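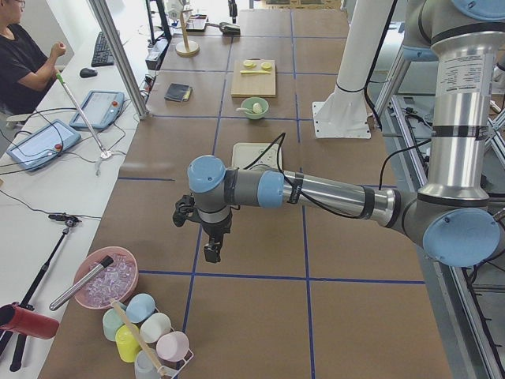
Can it lay the table yet?

28 Jun 2022

Members who came to the February meeting will remember that the talk on kitchen machines ran over and we had to stop the questions. Most of them came down to the same one: when can I have something that clears up after tea? I said I would go and find out how far along the work was, and last month I spent a day at Hedska, in the units behind the old dairy at Cunadstead. I took notes and have tried to keep opinions out of the first half.

Hedska doesn't make robots. It buys arms in and teaches them jobs, and the project it is busy with now is called Sendura. The idea is a bench unit for small kitchens, the sort you find in a day centre or at the back of a café. It would put food on boards and into bowls, move cups and put things back where they live. It would not cook. I asked about cooking early on and was told no, and I had the feeling they are asked it a lot.

The jobs are ordinary ones. Pick up a slice of lemon and put it on a board. Put a bun in a bowl. Take a cup out of a wire rack. Lift a spoon without tipping what it is resting in. All of this is done with a gripper that has two fingers, which is a good deal less than most of us have to work with. The table is covered with brown paper and marked off in blue tape, so that when something is put back for another go it can be put in the same rectangle as before, or in a different one if they want to make life harder for the arm.

How a day's work goes

A job is tried, the result is written in a log, and the things are set out again by hand. Setting out takes longer than the job. In the morning I was there the job was to move a bun from the cutting board to the bowl, and each go took the arm a little under a minute. I could have done it in the time it takes to say so. Then someone leaned over, put the bun back, moved the bowl a few inches and pressed the button again.

The log for that one job stood at 103 tries when I left. A try is marked as clean if the bun ends up in the bowl, nothing else has been knocked and nobody had to step in. I was shown the last 40 entries and clean ones made up 30 of them. The rest were a mixture. In some the bun was gripped too high and came out of the fingers on the way across. In others it was squashed, and they count a squashed bun as a failure even when it lands in the right place. I think that's fair. I wouldn't want to be handed it.

Three in four sounds good until you think about a whole tea. If laying a place takes six separate moves, and each one goes right three times in four, then most places will have something wrong with them. This was put to me by the staff before I had worked it out for myself. They aren't pretending otherwise.

What is easy and what is hard

Some of what follows surprised me, so I'll set it out at more length.

Bowls are easier than I expected. A bowl stays where it is put, it has a rim that a finger can go inside, and it looks much the same from every side. Plastic cups are nearly as good when they stand apart from each other. In a rack they are harder, as the fingers have to fit between the cup and the wire, and a cup that catches on the way up can bring the rack with it.

Spoons are bad. A spoon lying flat gives the fingers very little to get hold of, and the way to do it is to come straight down on the handle and close at exactly the right height. Too high and there's nothing between the fingers. Too low and they press on the table, at which point the arm stops itself and waits for a person. A spoon standing in a bowl is better at the start of the job and worse at the end, because it swings.

Thin slices of anything are the worst of the lot. Dried lemon is used for a lot of the practice, and I was told this is for two reasons: it keeps, and it doesn't leave juice on the paper. One slice by itself can be managed on a good day. Two slices overlapping are a problem that has taken up a fair part of the spring. To the arm's cameras they tend to look like one odd-shaped thing, and it goes for the middle and picks up both, or neither.

Soft things are mixed. A cloth can be grabbed almost anywhere, so picking it up is simple. Folding it again and putting it down square is another matter, and at Hedska they have left folding alone for now.

Ice I forgot to ask about until the end. The answer was that scooping is possible but that the cubes melt together, and after that every go is different from the one before.

Could you use one in a real kitchen?

Not today. I asked what would have to change and got three answers from different people in the same room.

One was speed, and this was felt to be the least of it. The arm is run slowly on purpose while people have their hands near the table, and it could go faster.

Another was mess. On the bench, each thing has some space to itself. On a draining board in my house nothing does. They do have days when the table is made untidy on purpose, with things left on it that aren't part of the job, and the scores go down on those days. I wasn't given a figure.

The last was getting out of trouble. If I drop a bun I pick it up, or I look at the floor and get another one. The arm can be taught to do this, but it has to be taught that as a job of its own, and then taught to tell when it is needed. At present it may carry on to the bowl, open its fingers over it and go back to the start as if all was well.

There is also cost. Hedska would not name a price for the Sendura unit, and I don't think they were being shy, as it will depend on arms whose prices move about. I was told that a first version would be rented and would come with a support line, and that the first places to take one would be chosen from kitchens that do the same few things all day.

A word about Majimbun

Several of you have asked about Majimbun, the canteen at the industrial park on the Cunadstead ring road, which put in a machine to load trays the winter before last. I went there on the way home. It's still in use. It does one thing: it takes a tray from a stack and sets it on the belt, and a person puts the food on. The trays are all the same and always come from the same place. The staff I spoke to like it because lifting trays all day was bad for their shoulders, and no one has lost hours over it so far. It's a long way short of laying a table, and the manager said she had no plans to ask it to do more.

I mention it because it gives some idea of the distance involved. A machine which does one move with one object has been earning its keep for a while. A machine which does many moves with many objects is the thing on the bench at Hedska, and an avocado, a bun, a plastic knife and a spoon are enough to keep it busy. 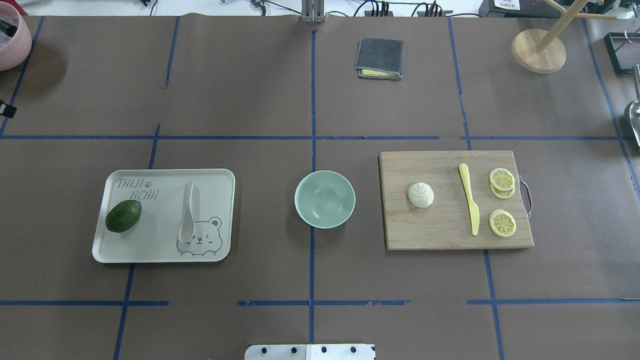

One member wrote in when I sent round the outline of this piece, to say that we are asking for the wrong chore. She has arthritis in both hands and would not thank anyone for a machine that puts a bun in a bowl, but she would clear a worktop tomorrow for one that could open a jar, peel a potato and get the lid off a tin of paint. In her view the people building these things start with picking up and putting down because that is what a gripper does, and the jobs which hurt are the twisting and pressing ones.

I sent her letter on to Hedska. They replied that they agree with a good part of it. Jars have been tried, with one arm holding and the other turning, and the trouble is force: enough to shift a tight lid is also enough to crack the glass if the grip is a little off. Peeling they haven't tried at all. They did ask whether she would come and look at the bench and tell them which jobs she would put first, and she has said yes, provided it is a morning.

Other letters were shorter. One asked whether the machine washes up (no, and nothing I saw goes in water). One wanted to know about noise. It is quieter than a fridge when it moves, with a louder clunk when the brakes go on. A third asked if it could be fooled into handing a knife to a child. The knives used for practice are plastic, and the question of real ones has been put off until there are rules for it that everybody in the building can agree on. I would be happier if that were settled sooner.

If you'd like to go

Hedska will take small groups from the society in the autumn. You'll need flat shoes, and you'll be asked to stay behind the line on the floor while the arms are on. There is a step at the door and no lift, but everything is on the ground floor. Parking is in the dairy yard. The bus stops at the end of the lane and the walk from there is 2 minutes.

Put your name on the sheet at the next meeting, or write to the usual address and mark it "Hedska visit". Please say whether you'd want to try setting out the table yourself, as they are glad of people who don't put things down too neatly.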